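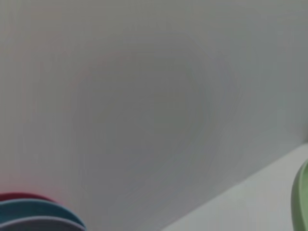 4.2 Comparison of wrist cameras and grippers on stacked tableware

We compared two grippers and two wrist cameras on the same task, which was to lift the top dish from a stack and place it on a clear part of the table. The arm, the controller and the grasp planner were kept the same throughout. The first gripper was the Fistiment, a parallel gripper with flat rubber pads. The second was the Bastutia, which has two curved fingers that close around a rim. The cameras are called the narrow camera and the wide camera below. Both were fixed to the wrist by the same bracket, and the bracket was not moved when the gripper was changed.

Each gripper and camera pair was given 80 attempts. An attempt began with the arm at a fixed start pose and ended when the dish was released or when the controller stopped the arm. Stacks were rebuilt by hand between attempts from a printed list, so that all four pairs met the same stacks in the same order. The dishes were plain plastic bowls and plates in several colours. Lighting came from the ceiling panels only, and the blinds in the Sutherland laboratory were kept down.

Figure 6. Wrist view with the dishes near the borders of the image. The red, teal and pale lavender rims of a stack are at the lower left and part of a light green rounded object is at the right. Most of the view is plain grey surface.

Views such as Figure 6 were the main source of trouble for the planner. It fits an ellipse to each rim and takes the grasp point from the nearest part of the topmost one. Where only a short arc is in view, many ellipses fit almost equally well, and the estimated centre can move a long way for a small change in the edge pixels. Large plain areas give the tracker very little to hold on to, so the pose estimate then depends mostly on the joint readings. Soft focus adds to the problem. Two rims of different colours are still easy to tell apart, but the position of each edge is less certain. A faint tint from a coloured dish on a pale surface beside it was also taken for part of the dish in a few attempts, and we raised the saturation threshold once, before the main trials, to reduce this. It was not changed again.

With the narrow camera, the Fistiment completed 38 of its 80 attempts. With the wide camera it completed 72. The failures with the narrow camera were mostly approaches in which one pad came down on top of the rim and the force limit stopped the arm. The pads have to pass on either side of a thin wall, and the opening leaves little room for error in the sideways direction. The rest were slips during the lift.

The Bastutia was less affected by the choice of camera. Its curved fingers push a light dish into line as they close, and an error in the estimated centre is partly taken up by this movement. The same movement caused a fault that we did not see with the Fistiment. When the dishes were nested tightly, the fingers sometimes caught the second rim as well as the first, and two dishes came up together. We counted this as a failure even when both were set down safely. Reducing the closing depth helped with plates but made the grip on the deeper bowls too shallow, so we kept the supplier's setting for all attempts.

We also tried a short search movement with the narrow camera. If less than a quarter of the fitted ellipse was supported by visible edge, the wrist was raised and turned towards the visible arc before the planner was run again. The movement was written as a separate step in Prerkesus, our control software, and needed no change to the planner. It was tested with the Fistiment on a shorter list of stacks, and the results are not pooled with those above. In these tests the rim was usually brought well inside the view after a single movement. The cost was a slower attempt, up to 157 per cent of the usual time in the worst case, mainly because the arm waits to settle before a new image is taken.

The wide camera is therefore used for the remaining experiments with the Fistiment. For the Bastutia we kept the narrow camera, whose housing is smaller and leaves more clearance beside the fingers. Section 4.3 repeats the trials with dishes of a single colour, where the rims in a stack cannot be separated by hue.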